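Reading time: 10 min

4.2 Soft packs and where they come to rest

Most of the goods recorded in the 18 Furkesville homes had a place the household could name. Tins went in a cupboard, washing powder by the machine, tea near the kettle. Soft packs were different. By a soft pack we mean anything sold in a flexible wrapper that is opened and then used over days or weeks: wet wipes, tissues, cotton pads, kitchen cloths, refill bags. When asked where these were kept, people usually gave a cupboard, and when asked where the open one was, they gave somewhere else.

We therefore treat the store and the resting place as separate entries. The store is where unopened packs wait. The resting place is where the open pack sits between uses, and it was noted at each visit whether or not the household thought of it as storage. Toledo and Kamata coded the visit notes separately and settled differences with Noguchi. Most disagreements were over packs on chair arms, which one coder had put under seating and the other under surfaces.

Three kinds of resting place came up again and again. The first was a flat surface close to the task, such as the side of a basin. The second was a basket or tray that had been bought for something else and had filled up. The third, which the interview guide did not ask about, was along the foot of a wall or in front of a piece of furniture in the main room. One resident called this "the parking strip" – a name we have kept in the tables.

The parking strip was used in homes with plenty of shelving as well as in homes with little. Residents gave short reasons for it. It could be reached from the seat, it was out of the way of plates, and a pack put there was not under anything. Several said they would move the packs if visitors were expected and put them back later.

Figure 2. Soft packs in front of a wooden wall with a television on it.
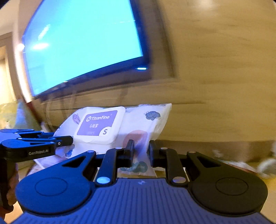
Soft packs also tend to gather in company, and the coding sheet has a separate column for neighbours. An open pack of wipes draws other light, wrapped goods to it, and harder items are more often taken back to a cupboard. In Figure 2 a pack of Titanfine wipes with a square flip-top lid is side by side with a taller, puffier white bag, and both were entered as parking strip. The lid matters to the coding too, as a rigid lid gives a sagging pack one firm face to open and close. We return to lids in Section 5, together with the Mizuno tray trial.

Related items
Kitchen drawers and the second-best spoon (Henriques)
Notes on the Kisura storage diaries
Bandaleo revisited: hallways, hooks and bags

Reader comments

P. Matić: Did you record whether the store and the resting place were in the same room? It made a big difference in our flats.

Celeste Henriques: Yes, it is in the appendix, second table.

wallflower: We have a parking strip. Tissues, mostly – and now I have a word for it.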